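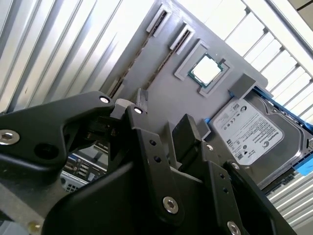 Hard drive and component board

Clatell Motoring Members' Service
Workshop Tips, Leaflet 1556
Laying up a car at home for the winter

Members who intend to leave a car standing for several weeks are advised to prepare it before the first hard frosts. The guidance in this leaflet applies to petrol and diesel cars kept in a domestic garage or under a carport. Owners of electric and hybrid cars should follow the handbook supplied with the vehicle, as the advice on batteries differs.

Leaflets in this series may be copied for personal use. Enquiries should be addressed to Obinna Bashir at the Arnier office.
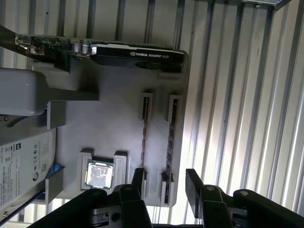
By Lilibeth Estrella
Technical Advice Section
Last revised 16th November

Cleaning before storage

Wash the car thoroughly, paying attention to the wheel arches, the sills and the seams beneath the doors, where mud holds moisture against the metal. Bird droppings and tree sap should be removed with warm water and a soft cloth. Dry the bodywork completely and apply a coat of wax. A car should never be put away wet, nor should a cover be laid over paint that still carries grit.

Inside, take out all food wrappers, tissues and damp mats. Vacuum the carpets and beneath the seats. If the carpets feel damp underneath, lift them and find the source of the water before going further. Blocked drain channels at the foot of the windscreen are a frequent cause, and leaves may be cleared from them by hand. Mats are best stored indoors, laid flat or hung.

Fuel and oil

Fill the tank of a petrol car to reduce the space in which condensation may form. If the oil is due for a change within the next service interval, have the work done before storage. Used oil must be taken to a recycling point. It must not be poured into a household drain or mixed with other waste.

Check the strength of the coolant with a tester, which may be bought cheaply from any motor accessory shop. Let the engine cool fully before the cap is removed. Fill the screenwash bottle with a ready-mixed winter fluid; plain water will freeze and may split the bottle or the pipes.

Battery

A battery in good condition will usually tolerate a short period of standing. For longer periods, connect a maintenance charger suited to the type of battery fitted. Members without a power supply in the garage may remove the battery and keep it in a cool, dry, ventilated place, away from children and from any naked flame. Disconnect the negative lead first and reconnect it last.

Before disconnecting the battery, make a note of the radio security code, if there is one. Gerardo Macaraeg of our Marquez branch reports that 27 members telephoned last October with a locked radio, and that 18 of them had no record of the code. On imported cars the code card is often missing altogether and a dealer may need to be consulted.

Tyres and brakes

Inflate the tyres to the pressure given in the handbook for a fully laden car, and write the figure on a label attached to the steering wheel. If the car can be moved without difficulty, roll it forward by a quarter turn of the wheels every 4 weeks.

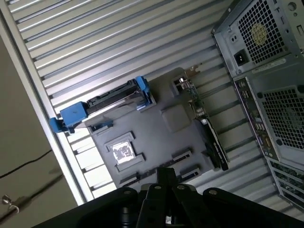 The handbrake should be left off where the floor is level, as the pads or shoes may otherwise stick. Leave the car in gear, or in Park if it is an automatic, and place chocks on both sides of a wheel. On any slope the handbrake must remain on.

Vermin and ventilation

Mice will nest in air filter housings and under seats. Remove anything edible from the garage, including bird seed and pet food. Wire mesh may be fitted over gaps in the garage door, but exhaust pipes and air intakes should not be plugged unless a clear written reminder is left on the driver's seat.

Use a cover made of breathable cloth. Plastic sheeting traps moisture and can mark the paint. Where the garage itself is damp, the Prakanach housing advice sheet on outbuildings, available from the same office, sets out some inexpensive remedies.

Running the engine

Short spells of idling in the garage are not recommended. They seldom warm the oil properly, and exhaust fumes in an enclosed space can kill. If the car is to be run, take it outside and drive it far enough for the engine to reach its normal temperature, provided that it is taxed and insured for use on the road.

Returning to the road

Remove all chocks, labels and mesh. Reset the tyre pressures, inspect the tyre walls for cracks and look beneath the car for fresh leaks. Test every lamp. Apply the brakes gently several times at low speed; light surface rust on the discs will normally clear, but if grinding continues the car should be inspected by a garage.

Related leaflets: Care of Door Seals and Locks; Choosing a Trickle Charger; Paperwork for Imported Used Cars.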